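Lesezeit: 2 Minuten

Diese Website verwendet Cookies. Mit der weiteren Nutzung stimmen Sie der Speicherung zu. Einstellungen | Akzeptieren

Protokoll der Abteilungsversammlung Musterküche und Warenprüfung
Trarnwood, Standort Wullville, 24. Juni

Leitung: Svitlana Polishchuk
Protokoll: Keisha Hutchins
Anwesend: 28 Beschäftigte aus Früh- und Spätschicht, dazu eine Vertreterin des Betriebsrats

TOP 1 - Protokoll der letzten Versammlung
Ohne Änderungen genehmigt. Der offene Punkt Spindschlüssel wird vertagt.

TOP 2 - Stand Roboterarbeitsplatz
Frau Polishchuk berichtet über den Arbeitsplatz Flangate. Der Arm übt dort das Greifen und Ablegen von Topfdeckeln, auf dem Tisch liegen dabei auch andere Gegenstände. Im Juni sind bisher 213 Durchgänge protokolliert. Davon musste bei 70 jemand eingreifen, meistens weil der Deckel schief auf dem Rand lag.

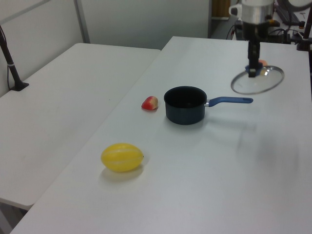 Die Spätschicht merkt an, dass die Eingriffe bisher nirgends als Arbeitszeit auftauchen. Wer am Prüftisch steht und zwischendurch einen Deckel richtet, fehlt in dieser Zeit bei der eigenen Arbeit. Frau Polishchuk sagt zu, dafür eine eigene Zeile im Schichtbogen einzuführen.

TOP 3 - Änderungen bei den Aufgaben
Das wiederholte Auf- und Absetzen der Deckel in der Dauerprüfung soll schrittweise an den Arm gehen. Sichtprüfung, Griffprüfung und Freigabe bleiben bei den Beschäftigten. Die Betriebsratsvertreterin fragt, ob Stellen wegfallen. Antwort: Für dieses Jahr ist nichts geplant, eine Zusage darüber hinaus kann die Abteilungsleitung nicht geben. Der Betriebsrat bittet um eine schriftliche Auskunft der Geschäftsführung.

Mehrere Kolleginnen begrüßen, dass die einseitige Belastung im Handgelenk abnimmt. Andere befürchten, dass nur noch das Beaufsichtigen übrig bleibt - das sei auf Dauer ermüdender als die Prüfung selbst. Vorgeschlagen wird ein Wechsel nach jeweils 2 Stunden. Der Vorschlag wird bei drei Enthaltungen angenommen.

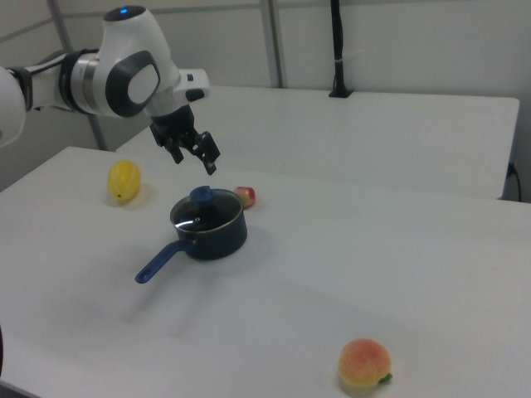 TOP 4 - Einweisung und Sicherheit
Die Einweisung übernimmt die Firma Najafi. Sie findet während der Arbeitszeit statt, auch für Teilzeitkräfte. Bis dahin greift am Arbeitsplatz nur ein, wer bereits eingewiesen ist. Die Kurzanleitung liegt bisher nur auf Englisch vor, Frau Hutchins kümmert sich um eine Übersetzung.

TOP 5 - Verschiedenes
Die Lüftung in der Musterküche ist weiterhin zu laut, Meldung an die Haustechnik ist erfolgt. Urlaubswünsche für den Herbst bitte bei der Schichtleitung abgeben.

Kommentare (3)

Spätschicht_W
Danke für das Protokoll. Gilt der Wechsel ab sofort oder erst nach der Einweisung?

K. Hutchins
Erst danach. Der Plan hängt dann am Brett neben der Stempeluhr.

Renate
Bei TOP 3 fehlt meine Frage nach der Eingruppierung. Bitte nachtragen.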